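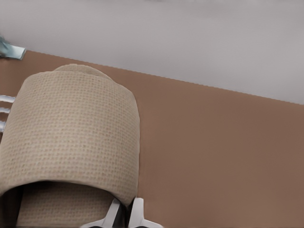

Política bimanual em simulação: um braço acerta, o outro fica parado no ar

Fórum > Robótica > Manipulação e controlo
20 June 2020

erine_rb escreveu:
Olá a todos! Ando há semanas com isto e preciso de olhos frescos. Tenho uma tarefa de dois braços em simulação: pegar em dois chinelos de enfiar e arrumá-los numa sapateira baixa de varões. Treinei uma política por imitação com 100 demonstrações teleoperadas, câmara de cima mais uma em cada pulso, e saída em blocos de 20 ações. O primeiro chinelo corre bem quase sempre. No segundo, o braço chega perto da sapateira e fica ali a tremelicar, sem descer – às vezes até ao fim do episódio.

Já baixei o ganho do controlador de impedância, já mudei a semente e já limpei as demonstrações em que hesitei muito (a minha teleoperação não é famosa). Melhorou um bocadinho e depois voltou ao mesmo. Alguém já passou por isto?

ifans_g escreveu:
Boas! Aposto nas demonstrações. Se paravas antes de largar o segundo chinelo para ver se estava alinhado, a rede aprendeu a parar. Com pouca velocidade à entrada e sem histórico, o estado "parado por cima dos varões" parece-se sempre consigo próprio e a política não tem como sair dali.
Vê quantos passos com velocidade quase nula tens em cada episódio. Eu cortava-os todos.

droker778 escreveu:
Não concordo nada com o ifans. Cortar pausas é o conselho que toda a gente dá e a mim só me estragou as preensões, porque o gripper precisa daqueles passos para fechar. Se cortas às cegas, ele começa a levantar antes de ter o chinelo preso.
Para mim é colisão. Tens os dois braços a trabalhar na mesma zona e aposto que o planeador de segurança está a travar um deles. Mostra uma vista geral, se faz favor.

erine_rb escreveu:
Segue um momento típico, com a câmara mais afastada: 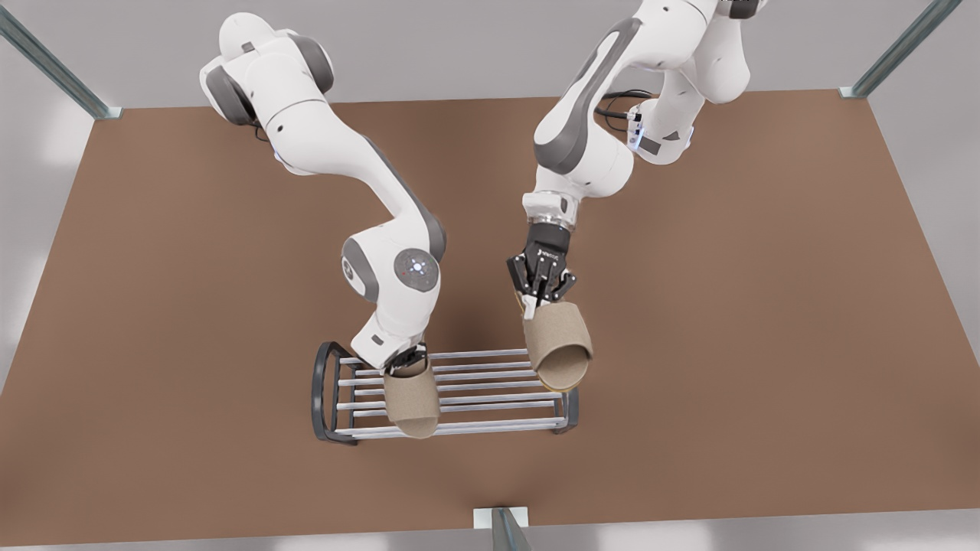

O filtro de segurança está mesmo ligado, droker, e confesso que nem me tinha lembrado dele! Uso esferas à volta de cada elo e uma margem de 70 mm entre os dois braços. Olhando agora com calma, o gripper direito está em baixo, encostado ao chinelo que já assenta nos varões, e o esquerdo segura o outro pela tira, no ar, com a ponta aberta mesmo por cima da extremidade direita da sapateira. Os dois punhos convergem ali no meio. Com essa margem, não me admirava que a descida fosse cortada pelo filtro e a política nem desse por isso.

droker778 escreveu:
Pois! Olha o comando da política e o comando depois do filtro, no mesmo gráfico. Se forem diferentes no troço da descida, tens a resposta em cinco minutos.
E outra coisa: esse chinelo vai bastante inclinado. Estás a modelar o objeto preso como parte do gripper? Se não estás, o filtro trava onde não deve e deixa passar onde devia travar.

stavico escreveu:
Meto-me só para dizer que podem ter os dois razão. Tive uma coisa parecida com caixas: o filtro travava, eu gravava as demonstrações COM o filtro ligado, e as travagens iam parar aos dados. Depois desliguei-o e a política continuava a parar no mesmo sítio.
Erine, as tuas demonstrações guardam a ação pedida pelo operador ou a ação já filtrada?

ifans_g escreveu:
Boa pergunta, essa. Mantenho a minha sobre as pausas, mas aceito que a preensão fique de fora do corte. Basta guardar os passos em que a abertura do gripper está a mudar, mais uns poucos a seguir.

erine_rb escreveu:
Stavico... a filtrada. Ai. Fui ver o código de gravação (é uma adaptação minha de um script da Liesbeth Nijs, mas a asneira é toda minha) e guardo a ação depois do filtro.
Fiz também o gráfico do droker. Em parte da descida os comandos separam-se bem, mas há episódios em que a própria política pede quase zero e o filtro nem entra. Ou seja, tenho as duas doenças ao mesmo tempo, que maravilha.

droker778 escreveu:
Então desliga o filtro entre os punhos, regrava e treina de novo. Eu não mexia em mais nada antes disso, senão nunca vais saber o que resolveu.

ifans_g escreveu:
Regravar tudo por causa disso? Se tens as poses do comando do operador no log, reconstróis a ação pedida sem pegar na teleoperação outra vez.

droker778 escreveu:
Reconstróis a ação, mas as imagens continuam a ser as do braço travado. Não casa uma coisa com a outra.

erine_rb escreveu:
Tenho as poses, sim, mas o argumento das imagens convence-me. Vou regravar 20 com uma margem mais pequena e o chinelo incluído no modelo de colisão, e comparo com 20 das antigas, mesma rede e mesma semente. Se alguém souber uma maneira decente de anexar uma malha deformável ao elo do gripper sem matar a velocidade da simulação, agradeço muito – por agora vai uma cápsula.

stavico escreveu:
Uma cápsula chega para o filtro. Só tens de a rodar com a pose real do chinelo na preensão, não com a orientação do gripper.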